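Why Does a White Thing Have a Gray Shadow?

A page for young readers from the Steda Children's Science Corner

Put your hand over a table when the lamp is on. Do you see the dark shape under it? It is your shadow. You did not paint it and you cannot pick it up. So what is it made of?

A shadow is made of nothing at all! It is a place where less light arrives. Light travels in straight lines. When it meets your hand, it cannot bend around it and continue on the other side. The part of the table behind your hand gets less light than the rest, and your eyes see this part as dark.

Is a shadow always black?

No. Look well at a shadow on a white table in the daytime. Most of the time it is gray. The lamp is blocked, but some light still comes from the window, from the walls and even from the ceiling. This light falls into the shadow and makes it paler. In a very dark room with only one small lamp, the shadow becomes much darker.

Hard edge, soft edge

Some shadows have an edge as sharp as cut paper. Others are soft, and you cannot say where they finish. Two things decide this.

The first is the size of the lamp. A small light makes sharp shadows. A big light, for example a wide ceiling lamp, makes soft ones.

The second is the distance. A thing that lies on the table has its shadow close to it, like a thin dark line under its side. A thing that you hold above the table has a shadow that is wider and softer. Lift it more and the shadow becomes so weak that you almost lose it.

White on white

Now a harder question. If a white thing lies on a white table, how can you see it? The color does not help you much. Your eyes use the shadow! The small dark line along the side tells you "here the thing ends, and here the table begins." If the side is round, the white changes slowly to gray, and you understand that it is curved and not flat.
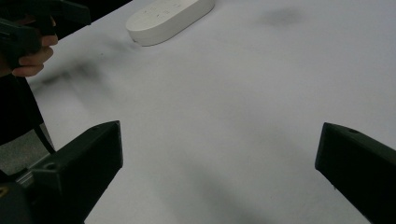
People who draw with pencil know this very well. To draw an egg on white paper they do not need a white pencil – they draw only the gray parts, and the paper does the rest.

Try it at home

You need a white sheet of paper, a desk lamp and something white with round sides. An egg is good, or a bar of soap.

Put the paper on the table and the egg on the paper. Turn on the lamp and look where the shadow falls. Then hold your hand 4 centimeters above the paper, and after this 40 centimeters. Which shadow has the softer edge?

Do not touch the bulb, it can be hot.

New words

Shadow: a place where something blocks the light.
Surface: the outside or the top of a thing, for example the top of a table.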